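The Year Gion Eberhard Went Back to the Cello

There is a cello in the hallway of Gion Eberhard's apartment, and for the better part of his adult life it served mainly as a place to hang scarves. He bought it secondhand as a student, played it badly and happily in a little group called Sang, and then put it away when work and children arrived, the way so many of us put things away with every intention of coming back on the weekend.

He came back in August, on a hot evening when the rest of the family was out and the apartment was so quiet it bothered him. The strings had gone dull and one of the pegs wouldn't hold. "I tuned it as well as I could and played a scale," he told me, pouring out more coffee than either of us needed, "and it was awful, and I was so pleased I played it again."

I've heard versions of this story from a good many people lately - from a dentist with an oboe, from my own sister, who took up the viola again after her knee operation and now plays it to her dog. What they share is a kind of shyness. They practice with the windows shut. They apologize before the first note and again after the last one, and then, if you let them, they play you another piece.

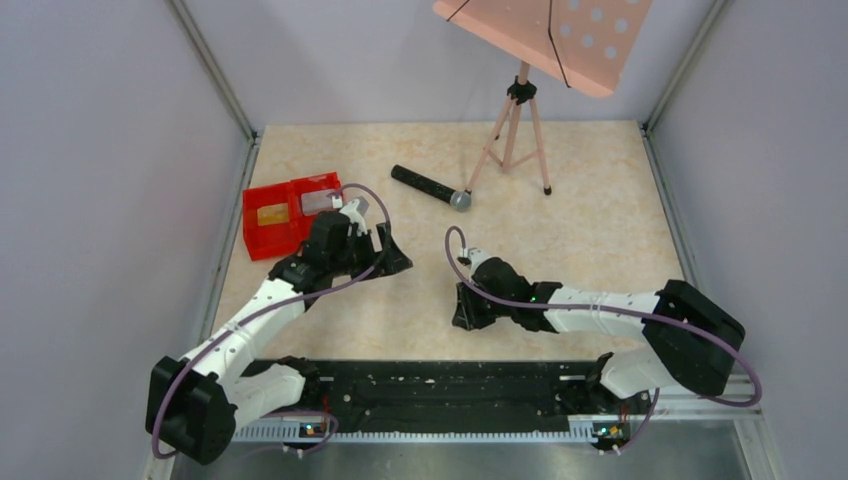 How much practice does it take to feel at home on an instrument again?

Gion settled on 30 minutes a day, before breakfast, and says his left hand stopped complaining by the second month, though his bow arm took a good deal longer.

He has a teacher now, a patient woman who runs a small studio under the name Torka and who spent the whole first lesson on how he was sitting. He had expected to be handed the old sonatas. She gave him open strings instead, long slow ones, and a folk tune he could have managed as a boy. He grumbled about it all the way home on the bus, the cello wedged between his knees, and then played the tune until supper.

Two of his old friends from Sang have since joined him, and they meet in Gion's kitchen with the table pushed against the stove. They have been working on the same slow movement all spring. The second page still falls apart near the bottom, and they usually stop there for cake - plum, when I visited - before going back to the top.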